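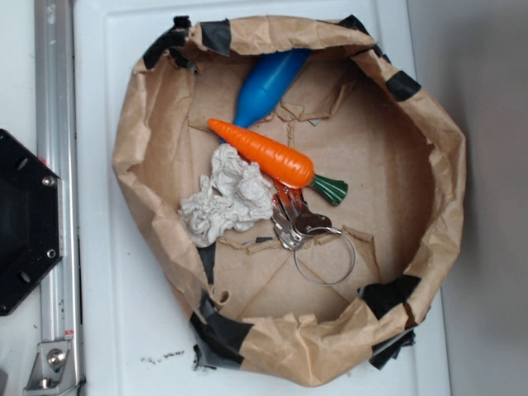
torquelimit: 40 of 48 with both cameras is a good number, but the table doesn't separate the keys from everything else. A ridged plastic carrot is easy to get hold of. A wire key ring lying flat on paper is a different problem. Can you post the per-object split?

dry_run_dan
Reply to torquelimit
Split is in the appendix of the Cesilden writeup, second table. Most of the failures are keys. The usual mode is a finger landing on the paper beside the ring and pushing the floor of the bag down. Policy is the Salier baseline, unchanged except for the added wrist input. Up to four regrasps are allowed before a trial is scored as failed.

m_offset
Regrasps should not be in the headline number. With retries you are measuring persistence as much as perception. Report first attempt and final separately. Flonholm does it that way and the gap is usually large.

dry_run_dan
Reply to m_offset
Disagree in part. Recovery is what the method is for. The fixed view can lose the ring under another object, and the wrist view picks it up on approach. First-attempt rate alone would hide that. I'll add the column anyway. 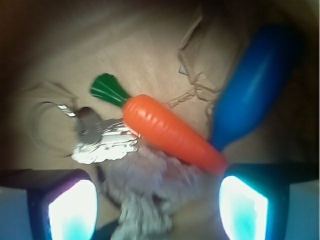 Wrist view over the bag. Carrot sharp, key ring soft.

torquelimit
Reply to dry_run_dan
The ring is out of focus there, and the finger pads are by far the brightest thing in view. Is exposure locked? If it's on auto, I'd expect the pads to drag it around.

dry_run_dan
Locked, same gain for all runs. Focus is fixed too. I tried a shorter focus distance in February and lost the far objects.

gantry_hum
How do you control for the bag? Paper tears and gets softer with use. If the single-camera runs came first, they had a stiffer floor.

dry_run_dan
Reply to gantry_hum
Conditions were interleaved, so wear should be shared. The rim is rolled and taped to hold the shape. I don't log tears.

m_offset
Log them. The Uddin protocol has a field for container state, takes a minute per block. Without it I wouldn't compare your key numbers with anyone else's.

dry_run_dan
Fair. Adding the field for the next block. Split first-attempt numbers will go in the same table.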